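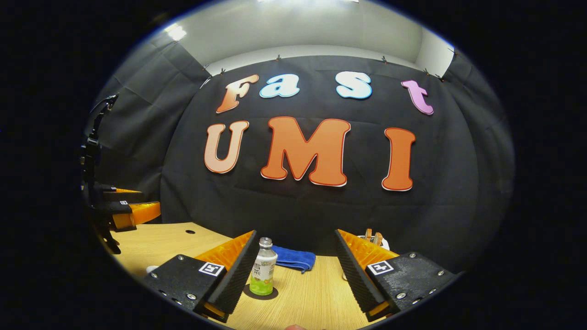
El 5 de julio de 2019, desde Espinoza escribieron:
> Hemos pedido precio a Stindberg por la pinza de mano. Son 788 euros
> con los dedos blandos incluidos. ¿Alguien la ha usado con botellas
> pequeñas?

Buenos días a todos:

En Remside la tenemos a prueba desde hace 8 días. Con botellas de plástico pequeñas trabajamos bien, siempre que los dos dedos cierren a la misma altura. Las almohadillas de goma se venden aparte, en bolsas de 5 pares. El modelo de Gokico cuesta 800, pero no trae los marcadores de los dedos y hay que pegarlos a mano.

¿Les han confirmado el plazo de entrega?

Un saludo desde Remside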